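The Leckie Update

The notice came up on every screen at Judbridge at the same moment, a little after three in the afternoon. Leckie 5 was ready to install. It would be faster, safer and more helpful than Leckie 4, which had also been faster, safer and more helpful.

Finlay Kerr read it twice and clicked Remind Me Later.

"You can't keep doing that," said Ross Munro from the next desk. "Mornov says it's mandatory by the end of February."

"Mornov said the last one was mandatory. Then they pulled it."

"They pulled it for three hours."

"And where did my calendar go in those three hours?"

Ross had no answer to that. He had already installed his. A soft blue panel had opened down the side of his monitor, and it was asking him what he wanted to achieve today.

"Ask it to print something," Finlay said.

Ross asked. The panel thought for a while and offered him a short tour of its new printing features. He closed the tour. It offered him the tour again, in a friendlier font.

"It's learning," Ross said.

"It's learning what, though?" 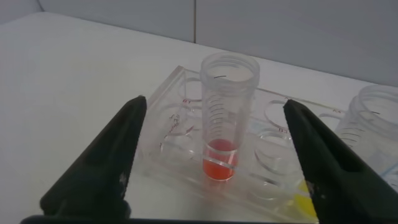

Part Two: Restart Required

By five the office had mostly gone home. Finlay stayed, partly for a report and partly out of stubbornness. The Remind Me Later button had turned gray. In its place was a line that said Skunungate protection would lapse unless he updated now.

He had never heard of Skunungate. He searched for it and found a page by Mornov explaining that Skunungate was the part of Leckie that kept Leckie safe from problems in Leckie.

He called the help line. A pleasant voice told him that most callers were very happy with version 5.

"It came out this afternoon," Finlay said.

"Most callers are very happy," said the voice.

He hung up, saved the report to a memory stick, then saved it again to a second one. He wrote his password on the back of an envelope. Then he clicked Install, and the screen went dark, and a small white circle began to turn.

At two percent it stopped to ask how he would rate the experience so far.

Finlay put on his coat and gave it one star.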